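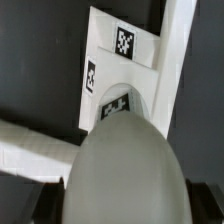

Research Technician, Domestic Manipulation (fixed term)
Fomix, Hondley site

Posted May 19, 2022

Fomix tests whether robot arms can carry out household and shop-floor chores to a standard someone would pay for. We do not build arms. We write the tasks, run them on other people's hardware and publish the failure rates. At present the answer for most chores is no, and the post exists to put better numbers on that.

The technician will work in the Hondley test room under Ruth Ticona. The contract starts in September and runs for 17 months. Hours are full time, on site.

The work

The current programme covers 20 chores, from putting cups away to restocking a shelf. Each chore is first reduced to plain white shapes on a black table, so that grasping and placing can be measured before glass, cloth or food come into it. Position is read from printed square markers on the shapes and on a reference sheet laid on the table. An arm that cannot deal with a plain cone-shaped cup is not put forward for the kitchen trials.

You will set out the table to a written plan, start and stop runs, log every fault and reset the objects by hand. Expect a good deal of resetting. You will also:

- check marker positions against the plan before each run
- replace any marker that has lifted, creased or picked up glare
- label recordings by grasp, transfer, release and fault

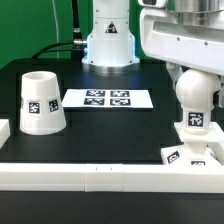

- keep the spares list for cables, fixings and printed parts
- write a one-page note on each fault that occurs more than twice

Object sets

Two sets are in use. The Privetti set deals with storage and tidying. The Mfaume set deals with shop-floor handling and was drawn up by Oduor Rotich, who will train you on it.
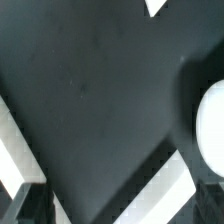 Fault labelling takes up more of the week than most applicants expect. Wrist recordings have to be read alongside the fixed view, and the two often disagree. At close range a gripper finger can fill most of the picture and go out of focus, with the white parts behind it reduced to bars and a rounded edge at the sides. The label must then say that the contact point is not visible. Guessing is treated as an error. We double-label a share of all runs and go through differences with the people concerned.

What we need from you

Practical experience in a lab, workshop, repair bench or warehouse. A degree is not required. You should be able to follow a written procedure exactly and say in writing when the procedure is wrong. Basic use of a spreadsheet and a command line is needed; Python is useful and can be learnt here. You must be able to lift 17 kg and stand for part of the day.

Experience of paid domestic work, cleaning or shop work counts in full. Eliécer Flores came to the team from hotel housekeeping and rewrote most of our bed-making and linen tasks, which had been set by people who did neither.

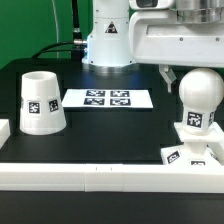
Photo: Fomix / Shahram Golestani

Safety

Nobody reaches over the table while an arm is enabled. All technicians complete 4 days of induction before running a session alone. The induction is paid.

Terms

Salary is on our technician scale, grade 2, with a workplace pension. Travel to interview is refunded on production of receipts. We cannot sponsor a visa for this post.

How to apply

Send a CV and one page describing a chore you know well, broken into steps, with a note of the step you would expect a machine to fail first and how you would measure it. Please do not send a general covering letter. Applications go to Ming-te Hsieh at the Hondley address, by post or through the form on our vacancies page. Shortlisted applicants will be asked to spend half a day in the test room, including one hour of labelling.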